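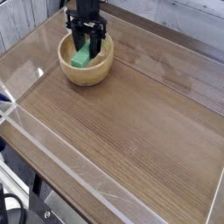 Grip force limits for the bench cells were taken first, carried over from Thursday. Josée Kennedy asked that the limit be written per object class and no longer per cell. Soft items, such as the green block held between the two fingers inside the wooden bowl, would come under class 4, with the lowest closing force. Agreed. Sandoval site to send its current values before the next meeting.

Clear walls. The draft says every tabletop cell must have a barrier on all open sides. Grenddale asked if clear acrylic is acceptable. It is, provided panels are checked for cracks at each shift change and the check is signed. Surface scratches do not count as a fault unless they block the operator's view. Wording to be changed in section 3.

Cables. The Itasari group reported 149 entries in the stop log since the last review, 25 of them put down to cables. New rule: no loose cable in a walkway or within reach of a moving arm. Existing cells have until October to comply.

Speed during teaching. No agreement. Grindia wants a fixed limit and Itasari wants it left to the risk assessment. Held over.

Training records. Kennedy noted 740 records still in the old format. She will convert them and report back.

Meeting closed at 3:40 p.m.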